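Filed under: Building Safety / Walk-Through Reports

Sikora Building, ground floor and basement
Quarterly safety walk-through, January
Inspected by: Yavuz Akbulut
Started 8:15 a.m., finished 11:40 a.m.

Ratings: OK / Fix / Fix now. Comments follow each item. Anything carried over from the last walk-through is marked "carried."

EXITS AND STAIRS

1. Main entrance doors open fully and close on their own — OK
The left door was dragging in the fall. The hinge has been reset and it swings clear of the mat.

2. Rear exit clear on both sides — Fix now
Inside was clear. Outside, two pallets were stacked within reach of the door and it opened only partway. I moved them myself. The Mida delivery driver has been leaving them there and needs to be told to use the side bay.

3. Exit signs lit — Fix
The sign over the basement stairs is dim on one half. The others are good. Battery test passed on all of them, including the dim one.

4. Stair treads and handrails — Fix (carried)
Third tread from the bottom still has a lifted nosing. It was taped last time and the tape has worn through. Tape is not a repair. The handrail is tight at every bracket.

FIRE

5. Extinguishers in place, charged, tagged — Fix
The one by the loading door was behind a rolling cart. Gauge in the green, tag current. The basement unit is fine, but its wall sign has fallen down and I could not find it.

6. Alarm panel showing normal — OK
No trouble lights. Log sheet filled in through last month.

7. Storage kept 18 inches below sprinkler heads — Fix now
Basement room B, back wall. Boxes of old Kusaria catalogs are stacked nearly to the pipe. I have asked for these to go twice. If they are wanted, they can go on the lower shelves, where there is room.

8. Fire doors not propped — Fix
A wood wedge was in use at the hallway door. Removed. If people need that door open during deliveries, it should have a magnetic hold-open tied to the alarm.

ELECTRICAL

9. Panels accessible, 3 feet clear in front — OK
The floor tape is scuffed but still readable.

10. Breakers labeled — Fix (carried)
Panel 2 still has blanks. The 400 amp main is labeled correctly.

11. Extension cords and power strips — Fix
One strip plugged into another under the front counter. Space heater on the same strip, rated at 1,500 watts. The heater must go straight to the wall or go home.

12. Outlet covers intact — OK
The cracked cover in the break room has been replaced.
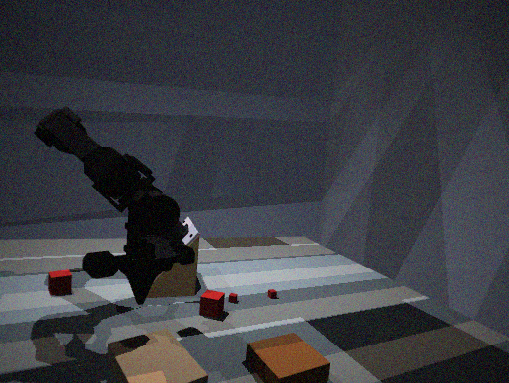 FLOORS, SHELVES AND STORAGE

13. Walking surfaces dry and even — Fix
There is a slow drip at the Maduneo water heater, at the relief line. A bucket is catching it for now. A plumber should look at it this month, and the bucket should be checked daily until then.

14. Shelving anchored and within load — Fix
The long rack is posted at 3,000 pounds and is well under that. The short rack beside it has no load sign and one loose wall anchor. Keep heavy items off the short rack until the anchor is redone.

15. Chemicals labeled and stored by type — OK
The spray bottles under the sink now have proper labels. Bleach and ammonia cleaners are in separate cabinets.

16. Ladders — Fix now
The 5-foot stepladder has a bent spreader. I tagged it out and put it in the locked cage. Please do not cut the tag off.

FIRST AID

17. Kit stocked — Fix
Short on large bandages and burn gel. The eyewash bottle expires next month, so order it with the rest.

18. Emergency numbers posted — OK
Sheet by the phone is up to date.

FOLLOW-UP

Items 2, 7 and 16 need a written reply from the building office. The stair tread and the panel labels have been carried once already — I would like dates for both. I will recheck the rear exit and room B before the next delivery, and everything else at the spring walk-through.

Y. Akbulut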